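A wet walk round Allham Reservoir

The boats at Allham are tied up by half past four in autumn, and the man who runs the hire hut has locked the oars away before he sits down to talk. He has worked on the water here for most of his adult life. He asked for his name to be left out, as everyone in the village knows him anyway.

The reservoir lies between Allham and Felton, in a shallow valley that was flooded to supply the towns further down. Visitors mostly come for the path round the edge, the birds at the Felton end and the rowing boats.

"People ring up and ask what there is to do," he says. "I tell them you can walk, you can row, or you can sit. If it rains there's the tea room, and that shuts at 4."

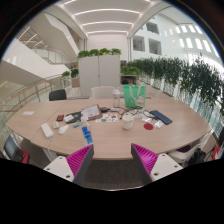 His sister, who runs the tea room, says that it stays open later in July, when the evening walkers come through, and that she would keep it open all year if the bus ran on past Felton. At present the last one leaves from the dam, and anyone who misses it has a long walk along the road.

The hut has 3 boats for hire at this time of year. The rest are out of the water for painting. He will not send anyone out if the wind is coming from the west, even when it looks calm at the jetty.

"It's sheltered here and it isn't sheltered in the middle," he says. "They get past the point and find they can't turn round. I've towed a few back."

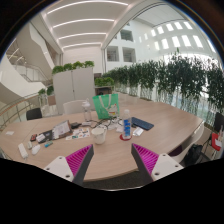
He is happier talking about the path. The full circuit takes 2 hours at an easy pace, and he advises going clockwise, so that the muddy stretch below Condier Wood comes early. There are boards over the worst of it. Dogs are allowed all the way round but must be on a lead by the nesting beach, which is fenced off in spring.

"The wood's the best bit and most people miss it," he says. "They walk along the dam, take a picture and go home."

The far bank used to be closed to walkers. It was opened when the old Calvo farm was sold and the new owners agreed to a path along the bottom field.
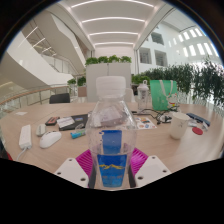 A regular visitor from Felton remarked that the farm path was the only reason she had started coming again, and that the stile by the lower gate wanted mending. He agrees about the stile. He has reported it twice.

Parking is the usual complaint. The car park by the dam holds 200 cars and on a fine Sunday in summer it is full before lunch. He suggests the lay-by on the Felton road, which adds a short walk down through the trees.

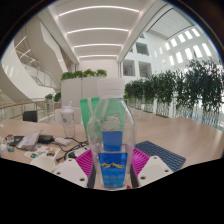
Photo: Allham Reservoir Visitor Pages, 06/10/2024

He expects to have the boats out until the first hard frost. After that the hut closes and he spends the winter on repairs, mostly rowlocks and seats.

"You can still walk round," he says. "Bring boots."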